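Old Game Discs: Which Cleaning Tips Hold Up
April 27, 2023

Every few months someone tells me toothpaste will fix a scratched game disc. I have tried it on two, and both came out hazier than they went in. One of them was my copy of Collwood, which had loaded fine before I got clever with it.

Start with plain water and a drop of dish soap. Wipe from the center hole straight out to the rim, never in circles, and blot dry with a soft cloth. Paper towels leave fine scratches.
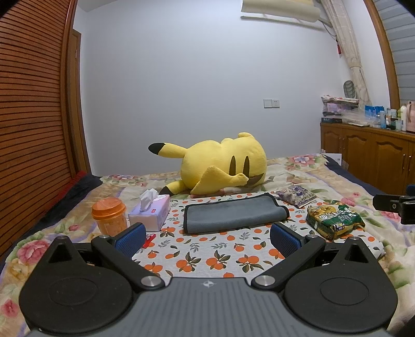 Then try the disc again before you buy anything. A lot of "dead" games only have fingerprints on them. If it still stalls, try it in another drive. Mine refused Carrillo for years, and a friend's older machine read it right away.

Repair kits I don't trust much. Lovisa Midtbø swears by the Mamell hand-crank polisher, and she did save 6 of her 9 bad discs with it. I'd like to know how many of those just needed the soap.
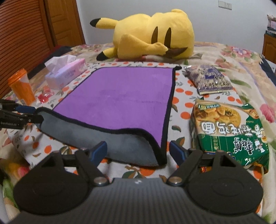
Check the label side too. Hold the disc up to a lamp, and if pinholes of light come through, the data layer is gone and no polish will bring it back - whatever the box says.

As for storage, skip the fancy sleeves. Keep discs upright in their cases, away from the heater, and make a backup image where your local rules allow it. I did mine in January and it took one dull weekend.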